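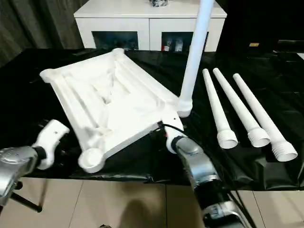 White plastic frame on black sheeting, one leg screwed in.

The Lunddale Reading

The level at Lunddale was taken twice a day, at six in the morning and six in the evening, from a brass staff bolted to the inside wall of the valve tower. The staff was graduated in millimetres. The reader stood on a grating, shone a torch on the water, waited for the surface to settle and wrote the figure in a book. When Gerd Wendt took over the post in July, the book was on its seventh volume.

The first six volumes were in the handwriting of his predecessor, Lachance, who had held the post for most of his working life and had died in it. The seventh was Lachance's as far as page 31. Wendt ruled a line under the last entry, signed his name and began.

Lunddale was fed by a tunnel from the upper reservoir at Grultberg. The tunnel was 1482 metres long, lined with brick for the first third and cut through bare rock after that. A gate at the upper end was opened by hand wheel. Inflow could be calculated from the number of turns on the gate, outflow was metered, and rainfall was read from a copper gauge on the dam. Evaporation was taken from a table. It was therefore possible to state in the evening what the level ought to be in the morning, and Wendt did so in pencil in the margin, as he had been trained to do.

In his first week the morning level was 4 mm higher than the pencilled figure on every day.

He checked the staff against a steel tape. He checked the outflow meter by closing it and timing the fall in the stilling chamber. The gate at Grultberg was shut, and he walked up the track to confirm it, and put a paper seal across the spokes of the wheel. In the morning the seal was whole and the water was 4 mm high.

He wrote to the district office. The reply said that the evaporation table was known to be unreliable at altitude. Wendt worked the sum again with evaporation set at nothing, and the difference became smaller, but it did not go.

Then he read back through Lachance. There were no pencilled figures in the margins of the older volumes, so he had to work them out himself, a page each night at the kitchen table in the keeper's house. The discrepancy was not in the first volume. It was not in the second. It appeared in the third, on an ordinary morning with no rain and no wind recorded, and it was in every morning entry after that, winter and summer. The evening entries were correct. Whatever came in during the night had gone again by six the next evening.

Four millimetres over the surface of Lunddale was a good deal of water. Wendt calculated the volume and then did not enter it anywhere.

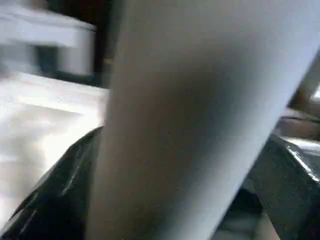

Pale grey close to, with bright white beyond it on the left.

The tunnel had an inspection hatch at the lower end. The procedure for using it required two men, and there was one man at Lunddale. Wendt wrote to the office again and received, after a delay, a parcel from a supplier called Praltimport containing a new evaporation pan, a stand for the pan and a leaflet. He assembled the stand, placed it on the dam at the specified height and kept the pan filled. Its readings agreed with the table.

He next took to reading the level every hour through the night. He wore Lachance's coat, which hung in the tower and was lined. From six in the evening until one in the morning the water followed the pencilled line. Between one and two it rose by 4 mm, and from two until six it stood still. It fell back in the course of the day, too slowly to be placed in any one hour.

On the second night he stayed on the grating from one o'clock without a break. The surface rose evenly. There was no current from the direction of the tunnel, which he tested with a cork on a thread. The cork stayed where it was put. At twenty to two the grating moved under him, very slightly, as a floor does when a person steps on to it further along. He raised the torch. The grating was clear as far as the door.

He entered the time and the movement of the grating. Then he stood for a while and considered the volume he had not entered. A body put into a basin raises the level in proportion to its size, and the level falls again when the body is taken out. Every keeper knew this from the bath. He had been treating the figure as water because he was employed to measure water.

In the morning he turned to the third volume and read the page on which the discrepancy began. Lachance had been a careful man and wrote nothing in the remarks column except weather. On that page, in the same small hand, the remarks column said: Moved up to make room.

Wendt checked the following page, and the one after. Calm. Calm, some cloud. Frost on staff.

The auditor from the district came up the track at the end of the season and went through the seventh volume with a ruler. He asked why the pencilled figures had changed method halfway down page 58. From that point the morning prediction agreed with the morning reading to the millimetre, and had not been out since.

Wendt said that he had added an allowance.

The auditor asked what it was an allowance for. Wendt said that it was the same one his predecessor had used. The auditor looked for it in the tables and did not find it, but the columns balanced, and he had two more reservoirs to visit before dark. He initialled the page.

At six Wendt went down to the tower. He took the reading, wrote it in, and moved along the grating to the left-hand side, where the rail was less worn.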